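Student Projects > Materials and Product Studies > Reports

Overview | Reports | Archive | Staff

Retention of stretch in fabric-covered hair ties after repeated extension

Roscoe Montoya

1. Introduction

Fabric-covered hair ties consist of an elastic core inside a gathered tube of cloth. The core supplies the holding force and the cloth limits how far the core can be pulled. When a tie goes slack, the user normally blames the elastic, although the covering and the join may also contribute. The project set out to separate these effects as far as was possible with school equipment. 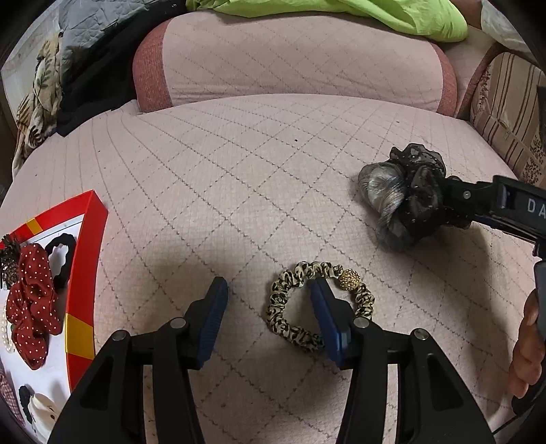
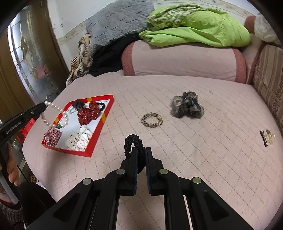

Hair ties on a quilted pink surface: leopard-print satin, first picture; black, second picture.

Previous reports in the archive dealt with rubber bands and with knitted cuffs. Neither covered a product in which the elastic is hidden, so the method had to be adapted.

2. Materials

Ties were bought from three suppliers, referred to by brand: Enden, Seol and Tundix. Each brand supplied 12 ties of one nominal size. Enden ties have a flat woven core closed by stitching. Seol ties have a round core closed by a metal crimp. Tundix ties have a round core that is knotted, and the knot can be felt through the cloth.

The test frame was made from a Cerkorport clamp stand with two smooth steel hooks. The lower hook was attached to a spring balance. A steel rule was fixed to the upright with tape.

3. Method

The resting length of each tie was taken with the tie hung on the upper hook under its own weight. The tie was then pulled to twice this length, held for 3 seconds and released. One extension and one release were counted as a cycle. Each tie was given 113 cycles, this being the number that could be completed in a single lesson with time left for measuring.

Resting length was measured again straight after the last cycle and once more the following morning. The balance reading at full extension was noted for the first and last cycles. After testing, 2 ties of each brand were cut open and the core was examined with a hand lens.

Room temperature was not controlled. The work was done in October, before the heating was switched on, and the laboratory was cool throughout.

4. Results

All three brands were longer at the end of the test than at the start. Enden showed the smallest change and recovered nearly all of it overnight. Seol recovered in part. Tundix showed the largest change and the widest spread between ties.

The balance reading fell in every case. The fall was steepest in Tundix, where some of the added length came from the knot tightening and letting cord through – this was confirmed when the ties were cut open. The Seol crimps held, but the rubber strands next to them were broken in both opened ties. No damage was found in the Enden cores.

5. Discussion

The type of join had more influence than expected. A slipping knot adds length without any change in the rubber, and the measurement of resting length alone cannot tell the two apart. Marking the cord on either side of the knot before testing would solve this, but it requires the cover to be opened and sewn up again.

Extension by hand was not even. Later cycles were probably faster than early ones, and a crank would be preferable. The spring balance was also difficult to read at the top of its range – two readings for Seol were discarded for this reason.

Hair oil and washing were left out of the study. Both are likely to matter in normal use and could be tested with the same frame.

Contact the department | Copyright and reuse | Back to top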